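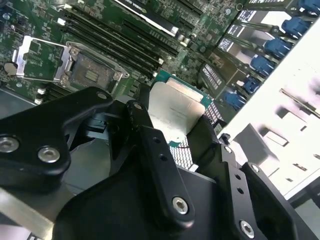

Letzten Sonntag habe ich endlich gemacht, was ich seit Juli vor mir herschiebe: aus einem ausgemusterten Bürorechner einen kleinen Server fürs Wohnzimmer gebaut, auf dem jetzt die Fotos und die Sicherungen von allen Laptops im Haus liegen. Er heißt Skiver, weil der Vorgänger Baris hieß und ich bei Hostnamen keinerlei System habe. Ich schreibe mal auf, wie ich vorgegangen bin, auch für mich selbst, denn beim letzten Mal durfte ich mir alles neu zusammensuchen.

## Was ich genommen habe

- einen gebrauchten Tower, kam über Falletti, den Teileladen bei uns um die Ecke
- zwei gleich große Festplatten und eine kleine SSD fürs System
- Wärmeleitpaste, Isopropanol, fusselfreie Tücher
- einen ordentlichen Kreuzschlitz und eine Schale für die Schrauben (Eierbecher geht auch!)

Der Tower hat 80 Euro gekostet, der neue Lüfter nochmal 19. Beim Arbeitsspeicher habe ich nichts gekauft, da lag noch genug in der Schublade.

## Erst putzen, dann basteln

Stecker raus, Netzschalter aus, einmal den Einschaltknopf drücken, damit die Restspannung weg ist. Dann die Seitenwand ab und das Ding hinlegen - im Stehen schrauben macht keinen Spaß, und jede zweite Schraube fällt ins Netzteil. Staub hole ich mit Pinsel und Druckluft raus, die Lüfterräder halte ich dabei mit dem Finger fest.
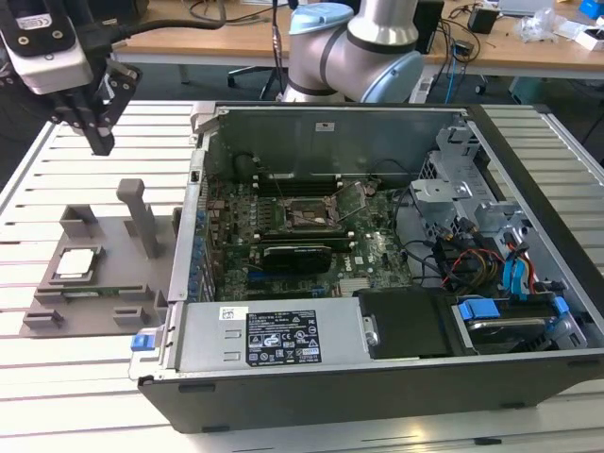

*Tower offen und auf der Seite, so kommt man am besten überall dran.*

Macht vor dem Abziehen der Kabel ein Handyfoto. Bei den winzigen Steckern vom Frontpanel war ich mir diesmal gaaanz sicher, dass ich mir das merke. Tja.

Bei der Gelegenheit könnt ihr auch die Wärmeleitpaste erneuern. Kühler lösen, dabei leicht hin und her drehen und nicht mit Gewalt ziehen, die alte Paste mit Isopropanol abwischen, einen kleinen Klecks in die Mitte, Kühler wieder drauf und die Schrauben über Kreuz anziehen. Zwanzig Minuten, wenn man zwischendurch Kaffee holt.

## Der Platz zum Schrauben

Ich arbeite gern auf einer großen freien Fläche, bei gutem Licht und mit einer Steckdose in Reichweite. Teppich mag ich dafür gar nicht, wegen der statischen Aufladung, und weil man kleine Schrauben darin nie wiedersieht.
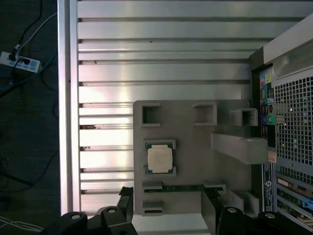 Wer kein Erdungsband hat, fasst zwischendurch immer mal wieder an einen blanken Heizkörper. Speicherriegel und Karten nur am Rand anfassen und bis zum Einbau in der Tüte lassen.

## System drauf und Platten spiegeln

Als System läuft bei mir ein schlankes Linux ohne grafische Oberfläche. Installiert wird vom USB-Stick auf die SSD, die beiden großen Platten bleiben dabei abgesteckt. Klingt übervorsichtig, aber ich habe einmal die falsche Platte formatiert und möchte darüber nicht weiter reden.

Danach die Platten anschließen, als Spiegel einrichten und eine Freigabe anlegen:

1. Namen und feste IP-Adresse im Router vergeben
2. für jedes Familienmitglied einen eigenen Benutzer anlegen
3. Freigabe `bright` für die Fotos, Freigabe `sicherung` für die Laptops
4. nächtliche Sicherung einstellen und am Morgen ins Protokoll schauen

Ganz wichtig: Ein Spiegel ist kein Backup! Löscht ihr ein Foto, ist es auf beiden Platten weg. Deshalb hängt bei mir einmal die Woche eine externe Platte dran, die danach wieder in den Schrank wandert.

## Wenn er nicht startet

Piept der Rechner nur, sitzt meistens ein Speicherriegel nicht richtig. Nochmal raus, nochmal rein, bis es auf beiden Seiten klickt. Bleibt alles dunkel, schaut nach dem kleinen Stromstecker für den Prozessor oben am Board - den vergesse ich zuverlässig. Und an den Prozessor selbst gehe ich erst ganz zum Schluss.

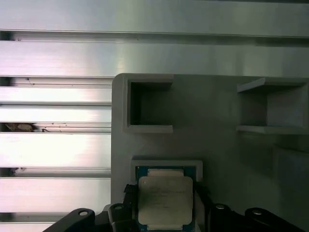
Aus den Kommentaren: Bei mir war es am Ende die leere Knopfzelle auf dem Board. Die Uhrzeit war nach jedem Stromausfall weg, und die nächtliche Sicherung lief mitten am Nachmittag. Vielleicht nimmst du die noch mit in die Liste auf?

Mache ich, guter Punkt! Also: Knopfzelle gleich mit tauschen, wenn der Rechner eh offen ist, und danach einmal ins BIOS und die Uhr stellen.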